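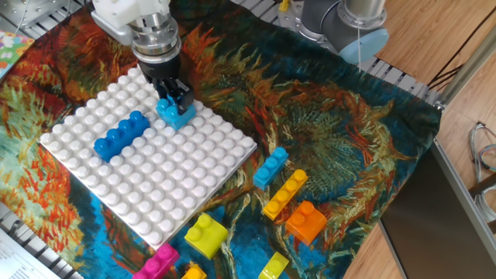

Varnach brick fair, July 12, 2019. Quick notes before I forget, typed on the train home.

Doors at ten, line already past the bakery. Paid, stamped, in. Hall is bigger than last time and twice as loud. Went straight to the build tables on the left, always the best part. White baseplates, bricks in every color, sit down and go. Loved the cloths they had down, swirly painted prints, teal and orange, sort of sunflowery. Bricks get lost on them a bit but who cares, so much nicer than gray felt.

Sangkhawat stand: used parts by weight. Dug for an hour. Good blues, hardly any lime. My bag came to 813 grams, teh scale guy rounded down. Nice of him.

Fleseo had the big harbor, nearly 4,000 bricks in the crane alone acording to the sign. Could not get close. Try after lunch, crowd thins out.

Lunch: skip the hot dogs. Soup place across the street, cheap, fast.

Wevgate talk on sorting was full, stood at the back, heard half. Sort by shape first, color second. Been doing it wrong for years.

Parking is awful, take the train. Bring cash, two stands had no card reader. Going again next June if they move it up like they said.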